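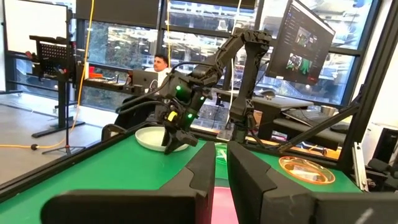
White plate, orange dish, green table.

My aunt left me the plates and my cousin the money, and I still think I got the better deal. Well, most days. She had been collecting them since before I was born, and when I finally got the boxes up the stairs there were 93 pieces, every one of them wrapped in a page from the Trekmont grocery flyer. Ham was on sale on nearly all of them.

I called my mother from the kitchen floor.

"Is there anything good in there?" she asked.

"Define good."

"Would a person pay for it?"

I unwrapped a cream pitcher shaped like a goose and told her I'd call her back.

The fancy things were at the bottom, of course. A whole dinner set from Favine, gold edges, never used as far as I could tell - she used to say it was waiting for company. We were company! We were there every summer! But we got the plastic, and we fought over it like raccoons. I always wanted orange. Orange made your macaroni look like it came from another planet, and if you held the empty dish up to the window, your whole hand turned the color of tea.

A man from a shop called Curkero came by in September to look at the Favine. He had very clean shoes and he turned each piece over and hummed. He offered me $586 for the lot, and I said my cousin had told me it was worth 3,000, and he said in that case my cousin should buy it. I liked him after that. I made him coffee and he drank it standing up.

"And these?" he said, pointing at the plastic with his elbow.

"Those aren't for sale."

"No," he said, kindly enough. "I don't suppose they are."

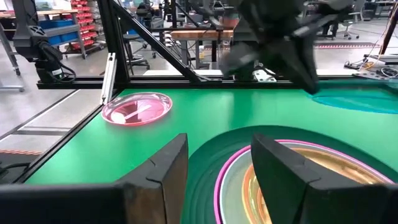
Supper at my aunt's always ended with the stack. You scraped your plate, you carried it over, and you set it down on the others, and there was a right way to do it that she never once explained. I worked it out when I was seven or so. She liked the colors to show at the edges, pink outside, then something pale, then the orange and amber in the middle, so that looking down at it was like looking into a flower. Whoever got it wrong had to do it over. One plate stayed off to the side with a utensil in it, and that one was hers, because she ate slower than anybody in the county and went on talking the entire time.

I sold the Favine. I kept the goose. Last night I made macaroni, way too much of it, and ate it by the window out of the orange dish with my feet up on a box I still haven't opened. Then I rinsed the dish and held it up to the light over the sink, and put my other hand behind it, and stood there until the phone rang.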